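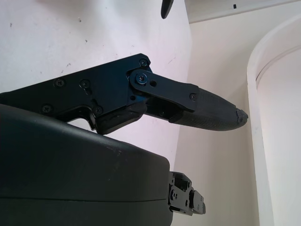 4. Picking the wall and marking it out

The Uston coat rail is sold as fitting "any hallway in 2 minutes," and I'd take both halves of that with some salt. The rail itself is fine. The trouble comes from the wall people choose, usually the first one inside the door, and from the paper template, which assumes your walls are straight. A pale wall with a doorway to the right of it, as in the photo, is the usual sort of spot, and a pale one shows every stray pencil mark and every smear from a damp sleeve. Plan for that before you open the bag of screws.

1. Open and close any door near the spot you have in mind. Mark lightly in pencil where the edge and the handle come to.

2. Hang your thickest coat over your arm and stand against the wall. If you can't get through the doorway without brushing it, move the rail farther along. The box says the rail needs no clearance at all. A rail with nothing on it, maybe.

3. Tape the template up with painter's tape. It is 700 mm long, and the rail is a hair longer, so measure the rail and trust that figure.

4. Use a real level. The bubble built into the rail sits crooked in its slot on both of the ones I've put up.

5. Mark the two end holes first and check them against the rail before marking the rest.

Note: Don't line the rail up by eye with the door trim. Trim in older houses leans, and you'll end up copying the lean.

Caution: Wires often run up or down beside a doorway to a light switch. Check with a detector before drilling. If you get a reading you can't explain, stop there.

Caution: The plugs in the bag are marked for solid walls. For drywall, screw into studs or buy proper anchors. The "universal" sticker doesn't change what they are.

6. Drill, tap in the plugs, and drive the screws until the rail stops moving. Don't go further - the end caps crack.

7. Load it with one coat and leave it overnight. Look for a gap behind the top edge in the morning.

Go on to section 5 for the shoe shelf, if you still want it.

Comments (3)

Agnese Šimkus
Mine came with a template for a different rail. Step 3 saved me.

Khairul Oei
Is the leave-it-overnight part needed on brick? I loaded mine right away and it's been up since January.

Emiliano Arellano
Toom sells decent drywall anchors. Still not convinced by the shoe shelf.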